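Support > Hand-held grippers > Tracking > Closed tickets

Left cube loses tracking mid-task
Posted 15 May 2019 by Triantafyllou, Porkcombe site

Third time I've raised this. The left cube drops out for a second or so, the logged hand position jumps 130 mm, then it all carries on as if nothing had happened. Irnby support closed the last ticket as "user movement". I don't buy it. We move the same way on the right arm and that one never jumps.

Tried so far:
- new firmware from March. No change.
- swapped the cubes over. Fault stayed on the left.
- cleaned the marker faces. No change, and they weren't dirty.
- ran the box task seated, slow hands. 2 jumps in 172 takes.
- same task, normal speed. Far more, log attached.

The Hutiro guide blames arms crossing in front of each other.

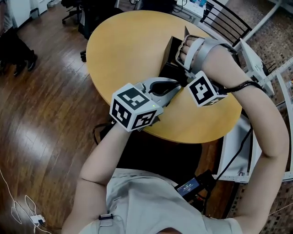 Fine, but the jumps also turn up in takes where the arms are well apart, so crossing can't be the whole story. Take 644 is the clearest – both hands still, left position leaps anyway.

My money is on the cable or the clock sync. Please don't send me the lighting checklist again. I've done it twice. Ticket stays open until somebody reads the log.

3 comments | 0 shares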